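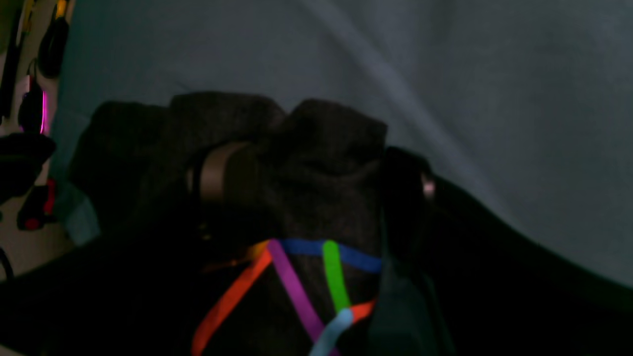 I've had the Drarnance track temperature logger for a whole winter on our heritage line, and I'm still finding excuses to take it out! It clamps to the rail web, wakes up on its own and sends a reading every 22 minutes to the Evix app on my phone. I'm out there from six in the morning, so I judge all my gear partly by what I can wear with it, and the big buttons work fine through thick knitted stuff, the charcoal-black speckled kind. Our rail dates from 1984 and the head is worn, but the clamp held without slipping.

Battery life is great – 75 days on the first charge, and that included a bitter January. Mirjana Dimitrov, who looks after the Plirnen end of the line, has the older Mollah unit, and we compared readings over one long afternoon. They agreed within half a degree.

My gripes are small. The lid seal is fiddly, and the app only exports 584 rows at a time. I'd still buy a second one for the cutting, and probably will in March.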